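Prundemthorpe, week two: I have fallen for a floor

If you've been following along you'll know we finally got the keys to the back room at Prundemthorpe, and that I have been completely unbearable about it ever since. I have talked about skirting boards at dinner. I have sent people paint swatches they didn't ask for. And now I'd like to talk to you about desks, chairs and the glossiest white tiles I have ever had the pleasure of sweeping.

A bit of background for new readers. The old place was carpeted, that grey office carpet with flecks in it that's designed to hide everything, and it did hide everything. I once found an earring in it that had been missing for two winters. So when we walked into Prundemthorpe and saw tiles wall to wall I let out a little yelp. You can sweep tiles! You can mop them! A chair rolls across them as if it has somewhere to be!

The trade-off is that every cable shows. Every single one. On carpet a black cable sort of sinks into the background, and on white tiles it looks like somebody has drawn on the floor with a marker. I've decided to take this as encouragement to get the cables sorted properly, with clips and sleeves and a colour for each desk, and I'm unreasonably excited about it.
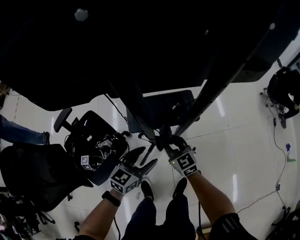

Words and furniture-shuffling by the author of Small Rooms, Big Plans
Posted 8 August 2024 | Filed under: Desks, Floors, Moving In

I spent a good part of this week at floor level, which is a view of an office I can recommend to anyone. You learn a lot about a room from down there. Black mesh chairs, for one thing, look much better against pale tiles than they ever did on carpet, and the light comes down off the ceiling and runs across the floor in long bright streaks. I keep stopping to look at it. I'd planned on a big rug for under the desks (a rust-coloured one, I'd more or less chosen it) and now I'm not sure I can bear to cover any of that shine.

Let me tell you about the desks. I went back and forth for ages between two ranges, the Ventura and the Otska. The Ventura has a lovely rounded front edge that's kind to your wrists, and it comes in a honey colour I would happily have in my kitchen. The Otska is plainer and darker and a bit more serious. I wanted the Ventura with my whole heart. Then I worked out that the black tops would go with the chairs we already own, and that the difference came to roughly $400 across the lot, and my whole heart settled down quite quickly. Black it is.

The chairs came with us from the old place. I did think about new ones, but mesh-backed chairs age so well if you look after them, and mine only wanted a good going over. My method, if you'd like it: vacuum the mesh from the back with the soft brush, wipe the armrests with warm water and a drop of dish soap, then tip the chair over and pick the fluff out of the castors with a crochet hook. The crochet hook is my favourite part. It took me 20 minutes a chair, and I listened to a whole radio play about a lighthouse while I was at it.

A note on castors, as well. The hard ones made for carpet can skate about on tile and make a racket, so I've ordered soft rubber ones from Prolline. They were backordered the first time I looked, then suddenly they weren't, and I nearly cheered out loud in the hardware aisle. I'll report back when they're on.

Still on my list:

Cable clips for the undersides of the desks
A proper home for drink bottles, so they stop living on the floor
Felt pads for anything that doesn't roll
A decision about the rug (help!)
Two plants, big ones, for the corner by the window

The corners are the part I'm least proud of at the moment. Things drift into corners when you move, and then more things drift in to keep them company. I'm giving myself until September to clear them, and there may be shelves. I've got my eye on some grey ones that would fit the short wall with 8 centimetres to spare - I've measured it three times now, mostly for the fun of it.

If you have tiles in your own workroom, please tell me what you mop them with. I've been using plain hot water and a splash of vinegar, and my neighbour is horrified and says it will dull the finish. I'd love to hear from both camps in the comments.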